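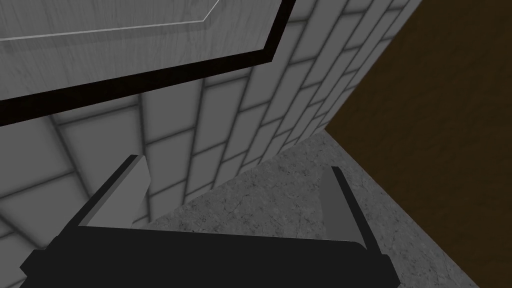
Print | E-mail
Reading time: 2 min

May 5, 2024

Corner-reach runs in sim, wrist view only. Great day! The policy trained with randomized textures (tile, wood grain, speckled floor, all reshuffled every episode) finished 468 rollouts overnight and got into the corner without touching the wall or the cabinet side in 98 percent of them. The old fixed-texture Skirden policy was never close to that on tight corners.

Greer McIver suspected the grout lines were giving the network a cheap depth cue, so I reran 3 seeds with plain walls. Two held up fine, the third drifts left and clips the tile on approach. Love this, it's exactly the kind of failure we can dig into.

Still to do:
- log finger-to-wall clearance per step
- same start poses, overhang raised
- copy checkpoints to Drummond before the disk fills up

Greer has the bad seed's rollouts and is plotting them tonight.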